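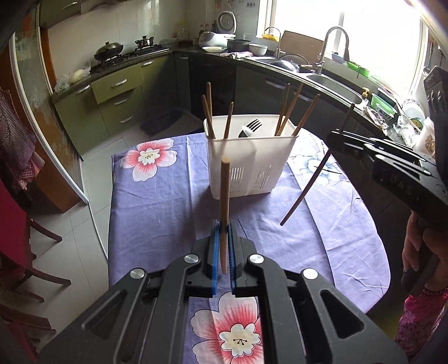
Search tips, tools, stains...
Go

House Rules for Grippers at the Kitchen Table
9 min read

Putting cutlery away is the chore everyone wants a machine for, and it's a fair place to start with hand-held grippers. The pieces are cheap and hard to ruin. They are also thin, round and keen to roll under the stove. What follows is the set of rules we use at Tinport for tabletop work in ordinary homes. Most of them were written the morning after somebody ignored them.

Before you pick anything up

Wipe the finger pads. A damp cloth will do, then a dry one. Kitchen grease travels, and a pad with a film of sesame oil on it will hold a chopstick exactly as long as it feels like it.

Squeeze each gripper shut on nothing and look at the pads from the end. They should meet flat. If one sits proud of the other, fix that first. Don't "get a feel for it."

Check the screws on the arms. Finger-tight counts as loose.

Leave the tablecloth on if the household uses one. The Skonness checklist asks for a plain gray mat, and if you own a plain gray mat and eat dinner on it, I wish you well. Flowers are fine. Do smooth out the wrinkles, and tuck up any hem that hangs where your knees go.

Put the holder in the middle of the table, where both hands can reach it without crossing. Slotted plastic holders weigh next to nothing and will tip if you lean on the rim. A bit of museum putty underneath is allowed. Glue is not, as the owner of one holder in Orakzai has reminded us in writing.

Chopsticks

Grip in the upper half for dropping into a holder, and keep the stick upright before you move over the rim. A stick that goes in at a slant will knock its neighbors, and then you have a different chore.

One stick per gripper. Yes, you can clamp a pair. You can also carry all the groceries in one trip.

When both hands are loaded, one hand waits. The waiting gripper stays low over the table, off to its own side. It does not hover over the holder to save time.

Painted or lacquered sticks get a gentle squeeze. Bare wood will take more, but if you see a dent, that's your answer.

Mismatched sticks are normal. Light ones and dark ones live together in every kitchen I've been in. Sort them if the household sorts them, and otherwise mind your own business.

Forks and other pointed things

Forks go in handle down or tines down according to the house. Ask. People who have never expressed an opinion about anything have one about this.

Never grip by the tines. They slip, and they chew the pads. New pads are part 2653 in the Gramevura catalog, and they are never in stock in July.

Knives stay in the drawer for the whole session. This is the only rule on the page with no exceptions, so please don't write in with yours.

Around the rest of the kitchen

Burners off before you begin, whatever is on the stove. Same goes for anything under pressure: let it finish or don't start it.

Keep the grippers on the table side of the room. The sink is for water and dishes, and neither tool is improved by a bath.

Sleeves: fitted or pushed up. A loose cuff finds the jaws sooner or later.

Push in the chairs you aren't using. You'll be watching your hands and walking backward.

If you drop it

Stop, set both grippers down, pick the thing up with your fingers and wash it. Then begin that piece again from the table. Don't chase it across the floor with the jaws, however confident you feel.

Write the drop down. A log with no drops in it tells me the pencil was lost.

When you're done

Wash everything that was gripped, holder included. The pads have been places.

Store the grippers with the jaws slightly open so the pads don't take a set. Hang them up if you have a hook. The cutlery drawer is a bad idea, as they will be mistaken for salad tongs by the first guest who comes looking.

Old rule 247, on the correct angle for teaspoons, has been withdrawn. Spoons get their own page once we agree on anything.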